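Suchbegriff eingeben Suchen Erweiterte Suche

Projektbericht Seminar Marinegeschichte
Diễm Lưu und Wyn Watkins, Juli
2 Kommentare

Kohleverbrauch und Fahrbereich im Küstendienst: Rekonstruktion der Einsatzfahrten des Kanonenboots »Sayce«

1 Gegenstand und Fragestellung

Der Bericht behandelt das Kanonenboot »Sayce«, das von der Station Gesstead aus im Küstendienst eingesetzt war. Untersucht wird, in welchem Umfang die Kohlebevorratung die Wahl der Routen bestimmte. Die ältere ortsgeschichtliche Literatur führt die kurzen Fahrten des Bootes auf die Vorsicht der Kommandanten zurück. Eine Überprüfung anhand der Maschinentagebücher lag bisher nicht vor.

Die Arbeit gliedert sich in die Auswertung der Tagebücher, die Berechnung des Fahrbereichs bei verschiedenen Fahrtstufen und den Abgleich mit den überlieferten Routen. Fragen der Bewaffnung und der Besatzung werden nur berührt, soweit sie das Deplacement beeinflussen.

2 Quellenlage

Ausgewertet wurden 11 Maschinentagebücher sowie die Bunkerlisten des Depots Wevcombe. Die Tagebücher sind nicht lückenlos. Band 4 weist Wasserschäden auf, in Band 7 fehlt die Spalte für den Kesseldruck. Insgesamt ließen sich 81 Fahrten mit Abgangs- und Ankunftszeit, Kohleverbrauch und Angaben zur Wetterlage erfassen. Fahrten ohne Verbrauchsangabe blieben unberücksichtigt, ebenso Verholfahrten innerhalb des Hafens.

Die Bunkerlisten verzeichnen die übernommene Menge in Tonnen, die Maschinentagebücher den Verbrauch je Wache in Zentnern. Die Umrechnung erfolgte einheitlich mit dem englischen hundredweight zu 50,8 kg. In der Transkription der Bände 1 bis 3 war zunächst mit 50 kg gerechnet worden. Der Fehler wurde bei der zweiten Durchsicht bemerkt und in der Tabelle im Anhang berichtigt.

3 Methode

Für jede Fahrt wurde der mittlere Verbrauch je Seemeile gebildet. Die Distanzen stammen aus dem Logbuch, wo dieses erhalten ist, sonst aus der Koppelrechnung anhand der eingetragenen Kurse. Der Strom wurde nach den zeitgenössischen Segelanweisungen angesetzt. Die Kohlesorte geht als einfacher Faktor in die Rechnung ein, da die Bunkerlisten lediglich zwischen walisischer Kohle und »örtlicher Ware« unterscheiden.

Die Rechnung wurde in dem am Lehrstuhl verwendeten Programm Sultus durchgeführt. Es bildet den Widerstand des Rumpfes über eine Näherungsformel ab und benötigt dazu Länge, Breite, Tiefgang und benetzte Fläche. Die ersten drei Werte sind im Bauvertrag genannt, die vierte wurde geschätzt.

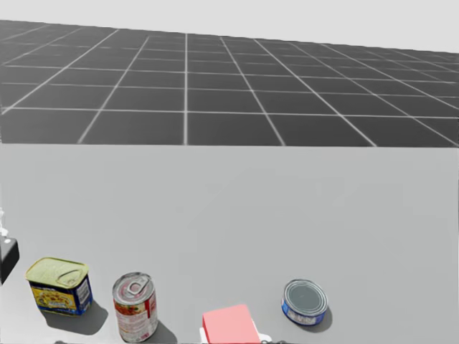

Die Aufteilung des Seegebiets erfolgte in Planquadrate, denen jeweils ein Wert für Strom und mittlere Windrichtung zugewiesen ist. Maßgeblich war die Kantenlänge von 5 Seemeilen; kleinere Quadrate hätten eine Genauigkeit vorgetäuscht, die die Eintragungen der Navigatoren nicht hergeben. Bei der Auswertung ist zu beachten, dass ein solches Raster nur in der Draufsicht maßhaltig abgelesen werden kann. In schräger Ansicht verhält es sich wie der gerenderte Fliesenboden, dessen Platten vorn breit erscheinen und nach hinten zu schmalen Streifen zusammenlaufen, obwohl ein gleichmäßiges Raster zugrunde liegt. Sämtliche Distanzen wurden deshalb aus den Koordinaten berechnet und nicht aus der Darstellung abgegriffen. Fahrten, die mehrere Planquadrate schneiden, wurden anteilig nach der Streckenlänge aufgeteilt.

4 Ergebnisse

4.1 Verbrauch

Der Verbrauch steigt oberhalb von 8 Knoten stark an. Bei Marschfahrt mit 7 Knoten reicht der normale Bunkervorrat rechnerisch für Hin- und Rückweg zu sämtlichen Ankerplätzen des Stationsbereichs. Bei 10 Knoten gilt dies nur noch für die südliche Hälfte. Die Hilfsbesegelung senkte den Verbrauch bei raumem Wind merklich, wurde nach Ausweis der Tagebücher jedoch selten gesetzt.

4.2 Einfluss der Kohlesorte

Fahrten mit »örtlicher Ware« zeigen einen durchgehend höheren Verbrauch. Dazu kommt der Zeitaufwand für das Reinigen der Feuer, der in den Tagebüchern als Fahrtminderung erscheint. Die Streuung ist erheblich. Eine Trennung nach Förderort war anhand der Listen aus Wevcombe nicht möglich.

4.3 Abgleich mit den Routen

Die nördlichen Ankerplätze wurden fast nur nach Übernahme walisischer Kohle angelaufen. Ein Wechsel im Kommando wirkt sich auf die Länge der Fahrten nicht erkennbar aus. Die Erklärung über das Temperament der Kommandanten wird durch die Daten somit nicht gestützt. Zwei Fahrten weichen ab: Beide führten trotz schlechter Kohle nach Norden, und in beiden Fällen lag laut Tagebuch zusätzliche Kohle in Säcken an Deck.

5 Einschränkungen

Die benetzte Fläche ist der unsicherste Eingangswert. Der Bewuchs des Rumpfes zwischen den Dockungen wurde nicht modelliert, obwohl er den Verbrauch zum Ende eines Dockintervalls erhöht haben dürfte. Dockungen sind nur für die Bände 5 bis 9 belegt. Ferner ist unklar, ob die Wachingenieure den Verbrauch wogen oder nach Körben schätzten. Auffällig viele runde Werte in Band 6 sprechen für Letzteres.

6 Arbeitsteilung

Transkription der Bände 1 bis 6 und Bunkerlisten: Lưu. Transkription der Bände 7 bis 11, Koppelrechnung und Einrichtung des Modells: Watkins. Auswertung und Text gemeinsam. Die Tabelle der Einzelfahrten und das Umrechnungsblatt befinden sich im Anhang A, das Verzeichnis der unleserlichen Stellen im Anhang B.

Kommentare (2) 11 Mal geteilt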